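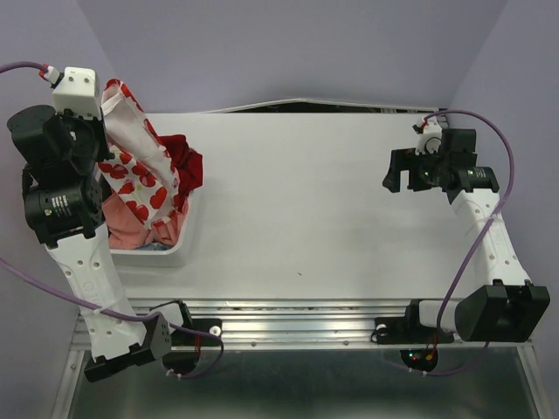
Cloth picking, how many episodes before you train?

brakiten27
We are collecting episodes for picking cloths out of a tray with two arms. At the moment I have 300 good ones. My colleague says to train now and look at what fails. I would prefer to wait until we have more, but I have no strong argument for it. What do you do?

Mollberg
Train now. With 300 you will already see if the policy goes to the tray at all. We waited until 2,080 and then found that one operator always took the same corner of the cloth. It was a painful month.

salix_lab
I don't agree fully. Cloth is not like blocks, the folds are different each time. A model from 300 episodes will look bad and you will learn little from it.

Mollberg
It will look bad, yes. But bad in which way? This is what I want to know early.

brakiten27
Thank you both. Another question — do you keep the episodes where the gripper takes 2 cloths together?

salix_lab
I delete them.

C. Rosenthal
Please keep them, if the operator puts one back. Those are the only examples of correction you will get. I mark them with a separate tag, so they can be left out later.

brakiten27
I deleted 27 of them in September. I will look if the backup still has them.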